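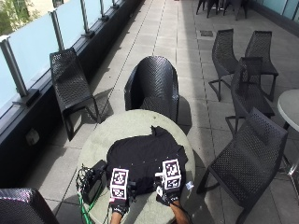 Dear all, and Hideaki in particular, I have been meaning to answer the question about keeping a glove rig in good order ever since it came round, and I'm sorry it has taken me so long. The short answer is that the marker cubes on the backs of the hands want more looking after than everything else put together. With a black T-shirt laid out on a stone-like table top, and black gloves over it, the white cubes with their square patterns are what the tracking has to go on, so any play between cube and glove goes straight into the hand positions. When the folding arm indoors then tries to repeat the movement, it reaches for a hem that is a finger's width from where it ought to be, and you spend the afternoon blaming the arm. I speak from long experience of blaming the arm.

Hideaki Shibata wrote:

> Hello everyone. We have taken over a Koubek folding cell with the glove set
> that goes with it, and no notes to speak of. The grippers close properly and
> the arm homes without complaint, but anything we record with the gloves comes
> out slightly skewed, always worse on the right hand. We have redone the camera
> calibration twice. Is there a sensible order for checking these things? And
> does anybody have a view on working outdoors? Our light indoors is dreadful.
> Many thanks, Hideaki

Twice is plenty, Hideaki, so I would leave the camera alone for now. If one hand is worse than the other, and always the same one, start with the glove. Put it on, make a loose fist, and try to rock the cube with your other thumb. It should feel like part of your hand. Ours had a bracket that looked perfectly sound and yet shifted a hair every time I bent my wrist, and it took Plilik (our old name for the cell, after the firm that built the frame) a good week of bad folds before I thought to check. A new strip of hook tape and two small screws put it right.

Next, look at the offset file. The two cubes needn't sit at the same height or the same angle, and on a soft glove they hardly ever will, but each one must have its own numbers. I have known people copy the left-hand values across and change a sign, which gives you very nearly the right answer and is therefore a terrible nuisance to find. On the older Dranus software the file is read only at start-up, so save it, close everything down and start again. If you see error 318 when it comes back, that is only the left and right files being swapped over. Error 1142 is a cable, in my experience always a cable.

Which brings me to cables – please tie them down! I loop the thin wires loosely beside the box and tape the last stretch before the connectors, so that if somebody catches a lead the tape takes the pull. Any lead that goes over the table edge gets a second bit of tape at the edge. I do this before the gloves go on, having tried it the other way round and got tape on everything.

As for outdoors, I'm all in favour, with a few grumbles. Daylight is lovely and even when there's thin cloud. Full sun is harder work. A bright patch on a white cube washes out the pattern, and the tracker simply drops that hand for a moment and then jumps. Set the exposure by hand, on the cubes and never on the cloth, and turn the automatic setting off altogether. Then hold each hand still over the four corners of your work area in turn and watch the reading. If it wanders, shift the table or wait a bit. Glass railings can throw light about too, so it's worth trying the table in a couple of places before you settle down to a long session.

On the arm itself there is less to say. I wipe the gripper pads with a damp cloth every morning (lint makes them slippery, and black cotton is the worst I've met), and I swap them at roughly 3000 folds whether they look worn or not. Wostidel pads fit the Koubek fingers if you trim the top corner. After a swap, do the closing test on a single layer of cloth before you let it anywhere near a whole garment, as new pads are a touch thicker and the grip will want backing off.

So, in order: cube, offset file, cables, exposure, and then the camera calibration once more if you still aren't happy. If the right hand is still out after all that, send me a short recording along with both offset files and I'll gladly have a look in the evening, when it's quieter here. I may have a spare bracket in the drawer as well, and will dig it out.

With warm wishes,
Minoru Arai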